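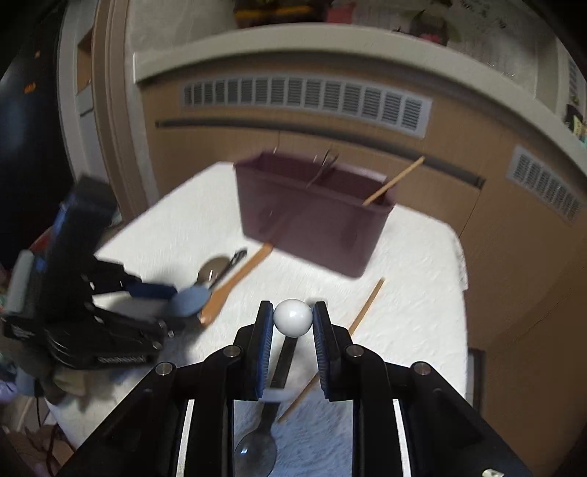

楼主 冰舌观察员
五月的讨论帖沉了，我另开一个。起因是上周读书会，Anum Mughal讲 Satley 冰川的接地线后退，讲完大家沉默了一阵，然后有人问：那到底还剩多少年？我在家也想给孩子讲清楚什么叫“夹住”：冰架两侧被岩壁和岛屿卡着，中间的冰才走得慢。讲法很土，就是图里那颗小白球，两边的蓝色垫子一松，它就没有理由留在原处了。孩子听懂了，然后问能不能吃饭。我的问题是：Satley 这种两侧支撑已经变弱的冰川，现在减排还有没有用？请不要只回“看情况”。

2楼 半吊子地理
看情况。

3楼 Rosero站旧人
楼上手真快。
认真答一句：减排对“退不退”可能影响有限，对“退多快”影响很大。接地线坐在向内陆倾斜的基岩上，越退冰越厚，流出去的就越多，这个过程自己会往前走。可是海水多暖、暖水来得多勤，仍然决定它是小跑还是狂奔。你家楼下的地下车库是80年后进水还是晚得多，物业应该会觉得有区别。

4楼 不信模型
又是模型。五个模型五个结果，最后取个平均就叫共识。我二十年前就听说海边的房子不能买，没买，现在后悔的是我。

5楼 Rosero站旧人
回4楼：Satley 的接地线后退是测出来的，跟模型没关系。Niazi 断面上47个测点，连着几个夏天都在往同一个方向走。模型吵的是后面怎么走，前面已经走掉的那段没人吵。
房子的事我很遗憾。

6楼 咸水湖
插一句，小球那个比喻我有意见。球是硬的，冰会流，它更像牙膏。支撑没了，冰不会一下子掉出去，是慢慢加速。楼主这样教，孩子以后会以为冰川哪天“啪”一声就没了。

7楼 冰舌观察员（楼主）
接受批评。牙膏我试过，挤在桌上，家里另一位成年人不接受。

8楼 半吊子地理
补偿一下2楼。Kelechi Obi 在 Adora 讲座里说过，“不可逆”这三个字媒体用得太顺手，听的人分成两拨，一拨开始囤船，一拨觉得反正没救，空调开到最低。他更愿意说“已经承诺的上升”，意思是账单开出来了，付款期限还能谈。

9楼 不信模型
账单这个说法我倒能听懂。谁付？

10楼 咸水湖
住得低的人先付，一向如此。

11楼 潮位表爱好者
问个小白问题：冰架本来就浮在水上，化了海面也不怎么涨，为什么天天盯着冰架？

12楼 Rosero站旧人
问得不小白。冰架自己化掉，海面确实几乎不动，它的作用是顶住后面陆地上的冰。后面的冰原先没泡在海里，流进来就要算数了。Satley 后面最厚的一段有995米，所以我们才对前面那块浮着的东西这么客气。

13楼 不信模型
995米，精确到个位，你们拿尺子量的？

14楼 Rosero站旧人
雷达。误差有，在附表里，附表从来没人点开。

15楼 潮位表爱好者
我点开了，看不懂，先收藏。周日读书会还讲这个吗？

16楼 冰舌观察员（楼主）
讲，晚上七点，接着讲基岩坡度。4楼那位也欢迎来，带上你的五个模型。

17楼 不信模型
有茶就去。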